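Moved from a house in Ovwood to a one-bedroom in Lilside in May and had to get rid of about half of what we owned. Thread on what sold, what didn't, and what I'd skip.

1/ Clothes first. I listed 27 pieces on a resale app the first week. Coats and boots went fast. Jeans sat. Kids' stuff only moved when I sold it by the bag.

2/ Nobody wants a dresser. I started ours at $100 and it left for $5 to a guy with a truck. I was glad to see it go.

3/ Take the photos in daylight. Same jacket, new pictures by the window, and I got two messages that night after a month of nothing.

4/ Put measurements in the listing. Pit to pit, shoulder to hem. People will ask anyway and then half of them disappear after you answer.

5/ Alva is the consignment shop on the Lilside end of the bus line. They take 40 percent and only want things in season. I brought sandals in the fall and carried them home again.

6/ Shipping ate more than I planned. A heavy sweater in a box costs a lot more than the same sweater in a poly bag. Weigh it before you set the price.

7/ Things I regret selling: the stand mixer, one wool blanket. Things I thought I'd miss and don't: the whole bookcase.

8/ Total after fees was $260. That covered the moving van and a pizza. If you're doing it for the money, pick the best ten items and donate the rest.

9/

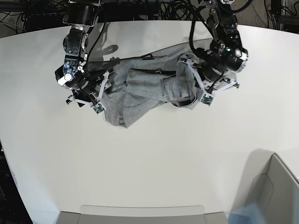 Lilside, December 7, 2020

Last round before the holidays. Sweatshirts are what I have the most of, so they're going as one lot, mostly grays and navies, adult medium and large. All cotton or mostly cotton. Some pilling at the cuffs.

10/ Porch pickup only this time. I'm not standing in the post office line this month. First person who gives me a time gets them.

11/ Whatever is left on Saturday goes to the Cenura coat drive. They take hoodies and sweatshirts too, clean and bagged, drop bin is by the side door. No pillows.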